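Notes on sausage casing seams and clip closures, since the labeling question keeps coming up. Thread. 1/11

Two broad families of casing for cooked sausage: those that let smoke and moisture through (natural gut, collagen, fibrous cellulose) and those that don't (plastic barrier film). Everything below concerns the second family. 2/11

Barrier casing comes as a seamless tube or as flat film folded and sealed on the filling line. Flat film is cheaper to ship and easier to print, because you print a sheet and form the tube later. The cost is a seam, and the seam is where most leaks start. 3/11

In May we went through 143 returned packs at Wesard. Film was folded and sealed on their older line, clips at both ends. We logged every leak by position: seam, clip neck, film body. 4/11
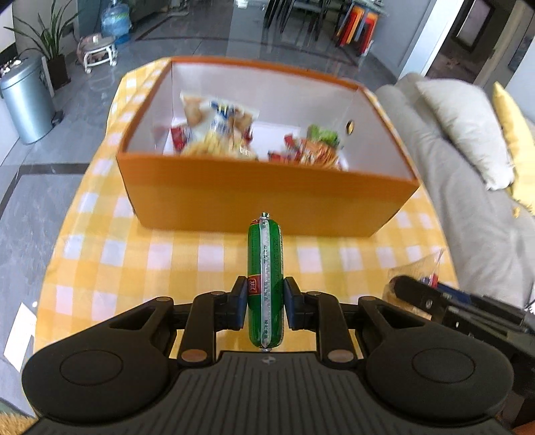

Seam leaks came first, clip necks second. Film body was a distant third, and most of those were punctures from carton handling. The seam failures bunched up close to the clips, where the overlap gets gathered and the layers no longer lie flat. 5/11

The usual response is to raise sealing power. Past a certain point this thins the film beside the seal and moves the failure 2 mm to one side. The pack still leaks and the report now says "film defect." Check alignment of the overlap before touching the power setting. 6/11

Clip necks: pressure too low and the neck weeps during the cook, too high and the clip cuts the film. The window is narrower on thick film. Tulov publishes a clip chart by film gauge and casing width. We found it a fair starting point, one size too large for narrow casings. 7/11

Printing. Ink under the overlap weakens some seals, depending on the ink. Most converters leave a clear margin for this reason. If your artwork vendor extends a background color to the sheet edge, ask for a peel test on the printed margin before approving the roll. 8/11

Cook shrinkage also matters for print. Text set across the casing narrows more than text set along it, and small characters fill in. Proof at cooked size. Essien sent us proofs at flat size twice and both rolls went out with date codes that would not scan. 9/11

After realigning the forming shoulder and dropping one clip size, we ran 3,952 packs through the same cook cycle and held them 16 days chilled. Leak rate fell enough that the plant stopped sorting by hand. Full table is in the Bradimeo notes, Oct 14, 2019 revision. 10/11

Open item: peel strength after freezing. Our samples were chilled only. If you have data on frozen and thawed seams, film gauge and seal width included, please post it under this one. 11/11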